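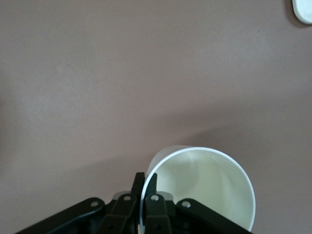

La cellule à deux bras de Sturkine a repris du service à Elville, et l'équipe qui la règle depuis le printemps a retrouvé le sourire. L'arrêt aura duré quatre jours, le temps de démonter les deux pinces, de changer les axes fatigués, de reprendre le calage des doigts et de tout remonter dans l'ordre. Le gros du travail s'est joué sur un geste minuscule : saisir un gobelet en papier par le bord, un doigt à l'extérieur, l'autre à l'intérieur, avec la paroi prise entre les deux. Un papier aussi mince ne pardonne rien ! Trop de serrage et le bord plisse, pas assez et le gobelet pivote dès que le bras accélère.

Le défaut était apparu au compteur 1214, sur la pince de gauche. Les gobelets partaient légèrement de travers, toujours du même côté, et les réglages logiciels n'y changeaient pas grand-chose. Lesia Pasichnyk, qui suit la mécanique de la cellule, a fini par poser l'ordinateur et prendre une jauge. Un axe de biellette avait pris du jeu : presque rien à la main, mais bien assez au bout du doigt pour décaler la prise.

« On cherchait dans le programme depuis la veille, et c'était une pièce grosse comme un grain de riz », raconte-t-elle, ravie. « J'adore ce genre de panne. On la tient dans la paume quand c'est fini. »

Les biellettes ont donc été sorties, nettoyées, puis remontées avec des axes neufs fournis par Samgate, sur les deux pinces pour qu'elles vieillissent ensemble. Même traitement pour les vis de fixation des doigts, remplacées et marquées d'un trait de peinture qui permettra de voir d'un coup d'œil si l'une d'elles a tourné. Les câbles qui descendent le long des bras ont été contrôlés à la main, sur toute leur course, coude plié puis coude tendu. Rien à signaler de ce côté.

Restait l'étalonnage, et c'est la partie que tout le monde attendait. Oi-ling Ng a repris le repère de chaque bras par rapport à la table, puis le repère d'un bras par rapport à l'autre, une étape que l'ancienne procédure laissait pour la fin et qui passe désormais en premier. La caméra de poignet est vérifiée dans la foulée : on amène les doigts au-dessus d'un point connu, on compare, on corrige, on recommence un peu plus bas. La méthode est lente, surtout la première fois, mais les deux bras parlent ensuite la même langue et on peut leur demander d'aller travailler l'un à côté de l'autre sans retenir son souffle.

Pour les essais, pas de pièces usinées bien sages. La table a reçu de quoi occuper une petite cuisine : un plateau, une planche à découper en bambou avec deux rondelles de citron et des couteaux, une marmite électrique vert sauge à couvercle de verre. Et des gobelets, bien sûr, présentés debout ou couchés, parce qu'un gobelet couché oblige le poignet à venir chercher le bord sous un tout autre angle.

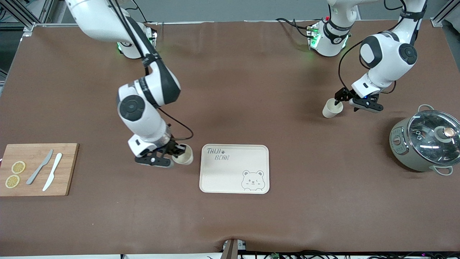 *Chaque bras tient son gobelet : l'un couché près du plateau, l'autre debout, légèrement incliné.*

C'est dans cette configuration que la nouvelle consigne de serrage a été mise au point. Elle commence doucement, marque un palier au contact du papier, puis monte jusqu'à la valeur de maintien. Le palier ne dure qu'un instant, et pourtant il change tout : la pince a le temps de se centrer sur la paroi. Zachary Chisholm, qui a écrit le programme, a voulu garder une valeur par bras. Les deux pinces ont beau sortir du même carton, elles n'ont pas tout à fait la même souplesse, et il préfère le noter noir sur blanc dans le fichier de réglage. Celui-ci porte le numéro 2703 et il est affiché, imprimé en grand, sur la porte de l'armoire électrique.

L'entretien courant change lui aussi. Avant chaque mise en route, l'opérateur ouvre et ferme les pinces à vide, regarde si les doigts se rejoignent bien droit et essuie leurs faces intérieures avec un chiffon sec. Le jeu des axes sera mesuré à la jauge tous les mois, pince froide, et la valeur reportée dans le cahier de la cellule. Ching-wen Lui, qui forme les nouveaux arrivants, a ajouté une page de croquis au cahier, où l'on voit dans quel sens remonter chaque biellette. Le détail compte : montées à l'envers, elles entrent quand même, et la pince ferme de guingois !

Le petit atelier Tarar, qui exploite une cellule du même type pour la préparation de plateaux, a déjà demandé une copie de la procédure. Li-hua Yen, responsable du site d'Elville, l'a envoyée le jour même, croquis compris. « Ils ont les mêmes pinces et le même papier trop fin. Autant leur éviter notre semaine de jauge », dit-elle. Elle aimerait en retour récupérer leurs relevés d'usure, pour savoir si l'axe de gauche lâche aussi le premier chez eux.

La prochaine révision complète est prévue en octobre. D'ici là, l'équipe veut s'attaquer au couvercle de la marmite, dont le bouton rond demande une prise très différente, et Lesia Pasichnyk a commencé à dessiner des embouts de doigts un peu plus larges. Les premiers doivent être imprimés sur place et essayés sur un seul bras, le droit, en gardant l'autre comme témoin.

*Mis à jour le 15/8/26*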